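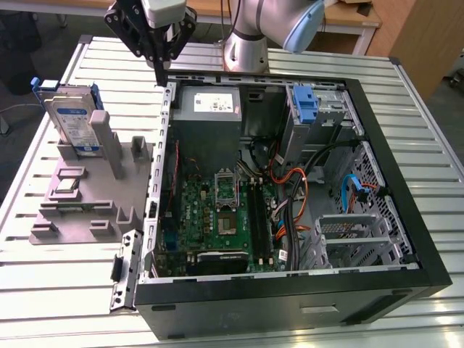
A machine that opens easily is a machine somebody will bother to fix, one respondent to our February survey wrote in the margin of the form, and we have come back to that remark more often than to any of our own tables.

Papers > Reuse and Repair > Desktop Computers > Section 4
6/1/21 | By the Zamberg Reuse Study Group
20 shares | 10 comments

4. What the open case offers the hands

Figure 4. A desktop tower on its side with the side cover off. The retention frame over the processor socket stands open, and the blue latch is at the drive bays.

We would like to spend a little time on the inside of the ordinary office tower, an object so familiar that the literature on repair tends to hurry past it on the way to phones and laptops. The Zamberg sorting hall received 158 towers during the study period, from schools, dental offices, a closed travel agency and a good many spare bedrooms, and nearly all of them were laid down on their sides before anyone did anything else with them. It is such a natural thing to do that our first protocol forgot to mention it! Once the case is lying flat the board faces up like a tabletop, the slots stand upright, and a dropped screw has at least a fair chance of landing somewhere you can see it.

The layout in Figure 4 will be familiar to anyone who has cleaned out an old office machine. The power supply is the big gray box, and it takes up a generous share of the interior. The board, with DELL printed on it in white, carries the memory slots, long and black, with small cream-colored clips at their near ends. The drive bays have their own corner, and the bright blue latch there is easy to find against all that metal. We became very fond of colored parts of this kind in the course of the work. In our interviews, people who had never opened a computer tended to reach for the colored piece first, and they were often right to do so, although we should say that the habit let them down on a few older cases where the color had been spent on trim.

The processor socket asked for more patience. A raised frame like the one in the figure leaves the contact area uncovered, and this is the moment at which our participants slowed down, leaned back and (quite often) asked whether they were allowed to touch anything. Our advice was to keep fingers and sleeves well away from the contacts, and to lower the frame again before moving the case to another bench. Prullik, the shop that lent us its back benches, teaches the same step in its evening class, and we borrowed its wording for our instruction sheet with thanks.

We also asked participants to sort what they removed as they went along, using the shallow trays supplied by Beteo. Screws went in one tray, brackets and covers in a second, and anything with contacts on it in a third, lined with a folded antistatic bag. The Luo checklist, which we used for recording faults, assumes that parts are set down in the order they came out. We kept to that at first and then let it go, as people sort by kind when left alone and seemed happier for it.

One comment on the earlier version of this section asked why we say so little about dust. We have added a paragraph on brushes and compressed air to the appendix, and the question of how much cleaning should count as repair is taken up again in Section 5, together with the interview material on machines that were opened, looked over and closed again without any part being changed.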